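Plinley Sorting Cell — Software Progress Report for May

Prepared for the Benavides programme office

Summary

The short version is that the planner is in better shape than it was in the last report, perception is in slightly better shape, and the build system is in the same shape, which we had hoped to avoid mentioning again. We are on schedule for two of the milestones and a bit behind on the third. The third is the one with the money attached, naturally.

Arm coordination

The old scheduler treated the two arms like neighbours who don't speak. Each one claimed the whole table, did its pick, and gave the table back. It was very safe and very slow, and it made for dull demos. The new one, which the team calls Billus for reasons lost to an early morning stand-up, splits the space over the containers into regions that an arm reserves for a short stretch of its path. If the other arm wants the same region it waits at a hover pose instead of going all the way home.

Median cycle time for a single item fell from 13 seconds to 9. Most of that came from getting rid of the trip home. Some of it came from deleting a sleep call that had been in the code since the first prototype, with a comment beside it reading "temporary".

There were six planner deadlocks this month, all with both arms hovering politely and waiting for the other to go first. We added a tie-break that favours the arm with the shorter remaining path. We have not seen a deadlock since the change was merged, though it has only been through one overnight run and we would rather not brag yet.

Tool changes

The right side can now run either a parallel gripper or the multi-fingered hand without a rebuild. The driver reads a tool profile at start-up and loads the matching collision model, joint limits and grasp library. Before this, swapping tools meant editing three files and remembering the fourth. Hand support is still partial: free-space motion is fine, but the grasp library for it is thin and we are not yet quoting numbers.

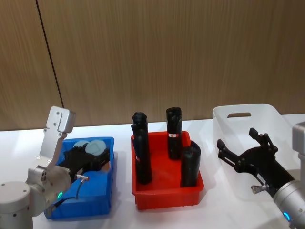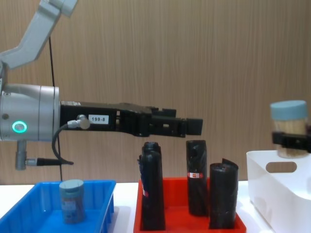 Bin layout for the sorting task, blue, red and white from left to right.

Perception

Segmentation on the current item set is at 98 per cent, measured on our own held-out set, which was collected by us, on our own table, under our own lights. Please read the figure with that in mind. When we ran the same model on recordings from the Grurkusville site it did noticeably worse, mainly on dark items that touch each other. Black plastic on black plastic gives the depth sensor very little to work with, and the model likes to merge two neighbouring rolls into one large and confident roll.

We have tried two fixes. Lowering the merge threshold separates the rolls but also separates one roll into several, so we traded one kind of nonsense for another. Adding a second view before committing to a grasp works better and costs some time per pick. The plan is to ask for the second view only when the first one is doubtful, and to teach the model what doubt feels like, as it currently has none.

Clear containers are the other sore spot. Depth readings go straight through the walls and come back with an opinion about whatever is inside or behind. For jars we now fit the lid first and work down from there. It's a bit of a cheat, and it stops being useful as soon as a jar arrives without its lid.

Tooling

The replay viewer is finished and people are using it without being asked to. It lines up joint states, planner decisions and camera streams on one timeline, and you can scrub to the moment a reservation was refused and see which arm was holding it. Two of the deadlocks above were found this way before lunch on the same day.

The nightly build still fails whenever the dependency mirror is in a mood. We have moved to pinned versions and a local cache, and the failures are now at least consistent.

Risks and requests

The delayed milestone is the unattended four-hour run. The longest we have managed ends with a grasp retry loop that never gives up — an admirable trait in a colleague but less so in a state machine. A retry limit with a proper hand-off to the operator is being written now.

We would also like a decision on the Grurkusville lighting. If the site's overhead lights are staying as they are, we need to collect training data there, and that means access to the cell outside production hours. If they are being replaced, we would sooner wait and collect once.

Next period

Retry limits and operator hand-off. Conditional second view. Grasp library for the hand, at least for upright cylinders. Tie-break soak test over several nights. The build system, again.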